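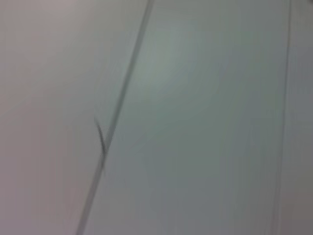 My eighth week at Hasell I got moved off boxes and onto teaching, which meant I sat in a chair with two handles and a foot pedal and wore the arm like a very long sleeve. Forty cents more an hour! I told my sister I'd been promoted to puppeteer.

The job was cabinet doors. Open, look, close, wipe down the front, go on to the next. Every run I did got saved, and the arm was supposed to learn doors from me the way I learned them from my mother, who closed ours with her hip. The target on the whiteboard was 3,000 good runs. Somebody at Lemeo, the people paying for all this, had picked that number, and I'd love to know how, because it sounds like what you say when a kid asks how many stars there are.

Here's what I was bad at: going slow. I clean fast. I have always cleaned fast, I grew up over a restaurant. So I'd finish a door and whip the wrist around to the next one, and on my monitor everything would go to milk. Pale, streaky, a line sliding through it where two panels met, and then bang, there's the next handle, and off I went.

"You're giving it nothing in between," my supervisor said. She had a mug from the old Correa plant and she pointed with it, full or not. "It sees door, soup, door."

"It's a robot. Can't it skip the soup?"

"It does what you do."

So that was on my mind the whole drive home. It does what you do. I stood in my kitchen and watched myself put away groceries, and I swear I was never looking at the thing I was holding. I was always on to the next thing. I put the eggs in with the cereal.

On Thursday they let the arm try by itself. A few of us stood behind the yellow tape with our coffee, trying to look like we didn't care. It opened the first door kind of carefully, a little wobble at the top, and I thought okay, that's not bad. It looked. It closed. It wiped, and it did the corner twice, and my face got hot, because I do the corner twice. I didn't know I did the corner twice until right then.

Then it whipped around to the next door so fast the guy next to me stepped back.

"Soup," said my supervisor.

I asked if I could do some over. She said the bad ones could stay in, there were plenty, but sure, go add to the pile. So I stayed late and went slow, and I mean embarrassingly slow, like carrying a full bowl across a carpet. There's a lot of cabinet between the handles, if you bother. There are seams. There's a place where the light sits on the panel and goes off it again as you move. I'd done so many of those doors by then, and I couldn't have told you one thing about them except where to grab.

The counter on the wall said 3,318 when I finally took my foot off the pedal. The night crew was coming in and the guy who takes my chair asked if I was done, and I said one more, and he went to get a sandwich.

I did the corner twice. I left that in.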